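Chapter 4

Who Belongs on the List? Judging Players Across Different Eras

In this chapter
Why comparing athletes from different decades is harder than it looks
What raw totals leave out
How to set a player against the people he or she played with
Writing up a ranking that other people can argue with

If you have ever spent a long train journey home from a match with friends, you will already know a good deal of what this chapter is about. Somebody mentions a goalkeeper from their childhood, somebody else mentions the one you have all just watched, and before the second stop the whole carriage has been drawn in. I have lost entire evenings to conversations like that (and, I am sorry to say, at least one umbrella), and I wouldn't give back a single one of them.

My own favourite of these arguments began at the Harahap rink, where I went as a student to watch the Tavuletti side. The older supporters swore by Murray Kerslake, a defenceman who played in the days of short benches and outdoor practice. The younger ones would hear of no one but Valentin Pfister, who came along a generation later and skated, it must be said, like a dream. Kerslake finished with 190 points for the club. Pfister had more than that before he was thirty. So the matter ought to be settled, and yet I have never met a Kerslake supporter who was moved by it in the slightest.

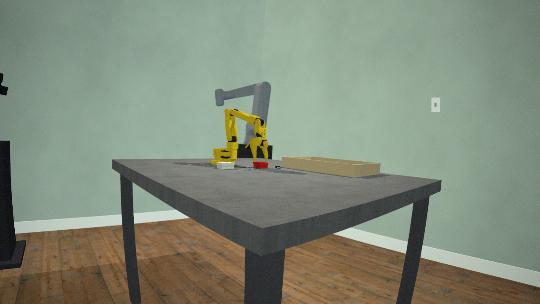 And they have a point, bless them. Kerslake's seasons were shorter, for a start, and a good many of his matches were played against teams who packed their own end and waited for the final whistle. Assists were handed out sparingly in his day, too. The scorer at Harahap gave one to the last passer and no further, whereas by Pfister's time two passers could share the credit for a single goal. If you simply lay one column of figures beside another, you are measuring the habits of the scorer's bench as much as the players.

What can we do about it? The kindest first step, and the one we shall use most in this chapter, is to leave the other man out of it for a while. Ask how far Kerslake stood above the defencemen he lined up against each week, and then ask the same of Pfister. In his best season Kerslake scored 31 points, and the next defenceman in the league managed 13. Pfister never enjoyed a gap like that, though he was among the top five for most of his career and hardly missed a match. You will see straight away that we now have a different argument on our hands – do we prize the one towering season, or the long run of very good ones?

Please don't hurry to answer. Ineke Geerts, who coached both clubs in the old Zedine cup final, used to change her mind on this every winter and was quite cheerful about it. She liked to say that a peak wins you a trophy and a long career wins you a dressing room, and she had been glad of both at one time or another.
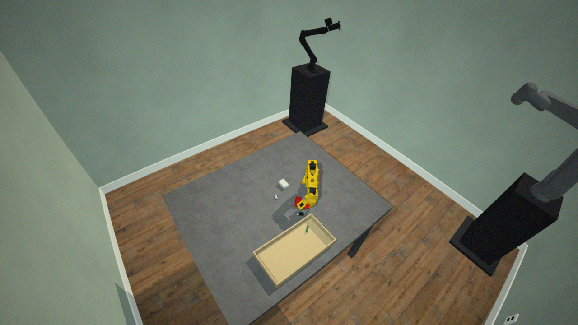
Figure 4.1 A yellow robot arm with black joints on a grey table.

There is also the matter of memory, which deserves more patience than it usually gets. The players we saw at the age of ten are always a little taller and faster than the ones we see at forty. When Iresha Hettiarachchi and Jasper Prins drew up their list of the best Tavuletti players for the supporters' magazine, each of them wrote a first version alone, without notes. Both had filled the upper places with players from their own school years, and they had to start again with the match reports open on the kitchen table. I would urge you to try the same thing before you read on. Write your list quickly, put it in the back of your notebook, and come back to it when you reach the end of section 4.5.

4.1 Choosing your question

Before any figures are looked up, write down in one plain sentence what your ranking is meant to rank. "Best" will not do by itself. Do you mean the best at their very finest, the best over a whole career, or the most important to the club? Each is a perfectly respectable question – and each will give you a different name at the top.

For the exercises that follow we shall stay with defencemen, and with one club, so that you can get used to the method before goalkeepers come along to complicate it in Chapter 5.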